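Unit 3. How a Court Story Is Built

When a criminal case is in the news, the reporter depends on what the lawyers are willing to tell. In this unit we look at the interview with a family lawyer, and at documents which come to the newsroom before the trial.

Please read the Skurnine transcript before Tuesday. It has about 1,000 words. Mark each sentence where the lawyer answers a different question from the one that was asked. Last year most students found 3 or 4.

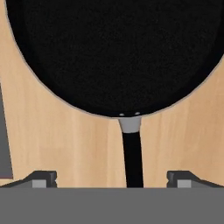
Yanling Liang asked after the last lecture if a reporter may use a sealed record when another station has already read it on air. My answer was that the law and the newsroom rules are separate matters here. The record is still sealed, and the reporter must ask who gave it out and what this person wants from it.

Words to know: charge, plea, bail, sealed record, special prosecutor. Be careful with "accused" and "suspect". A suspect is not always charged, and many stories mix the two.

Homework: write one page on the Preseo interview. Which questions would you put to the prosecutor?

Related handouts
Unit 2. Naming the Victim
Unit 4. Live Coverage of a Verdict
Reading list for May

Course contact: Aisyah Ong, Media and Law office | Back to top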